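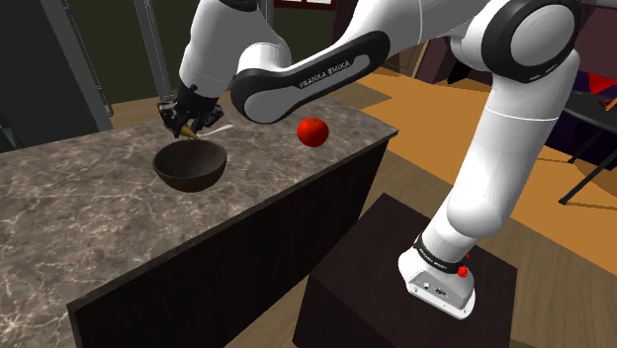
White arm over a marble-topped counter

Filed under: Knitting Help > Pattern Downloads
Print this ticket | E-mail this ticket

Ticket 237, opened by Dorin Buzatu

Hi! I bought the Irov cardigan pattern last night and the PDF stops dead at page 4, right in the middle of the sleeve chart – no cuffs, no button band. Tried it on my tablet and the old laptop, same thing both times. I've got the body done in Pesonen wool (so soft!) and I'm itching to cast on a sleeve.

Update, 27 Apr 2026: downloaded it again from the Drurkero shop page and now I get the whole chart, hooray! Row 41 still prints with blank squares though – are those purls? Leaving this open till I hear back.

2 comments | 4 shares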